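Trenda wall map of the Gold Coast trade routes, reprint, bought in August

Bought for the study room, mainly for the coastal forts. Quick review as I'm off out.

Paper good. Heavy, matt, no glare under the lamp. Lettering sharp even on the tiny river names, which were mush on the old Fomar reprint. 18 inset town plans down the sides, all readable. Colours a bit browner than the website but fine.

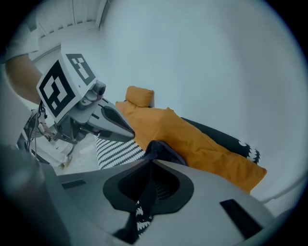

Bad bits. Index is on a seperate sheet and sorted by modern spelling only, so if you've got an old letter with the old spelling you're stuck. Esi Osei spent 20 minutes looking for one fort. Also the scale bar is in leagues, no miles, no note on which league.

Came rolled very tight, needed 4 days under books. Tube fine, end cap split.

Would I buy again, yes, for teh lettering. Four stars. Gyamfi do a cheaper one but it stops short of the Volta, no use to me.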